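Nillness Laundry Powder, Unscented, 100 Washes

Item no. 20-3
In stock

Nillness is a plain washing powder for people who do not like perfume on their clothes. It is made for us by Urnar and comes in a cardboard box with a small scoop inside. One level scoop is enough for a normal load. For work clothes or sports clothes please use 2 scoops.

The powder can be used for cotton, linen and mixed fabrics. Please do not use it for wool or silk – for these we recommend the liquid soap from Clustiveck, which you find under Delicates.

Dissolves from 20 degrees. Store the box closed and in a dry place. If the powder becomes hard, break it with a spoon, it still washes the same.

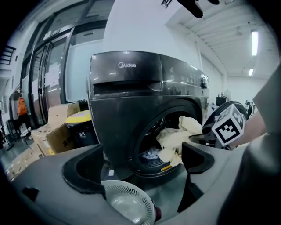

With hard water, add half a scoop more. Customers in the Xiao district usually need this.

The refill bag will be available again in August. Orders of three boxes or more are sent without shipping cost.

Questions about this product: please write to Yaqin Jiang in customer service.

Related items: Stain bar, Mesh bag (2 pieces), Wool soap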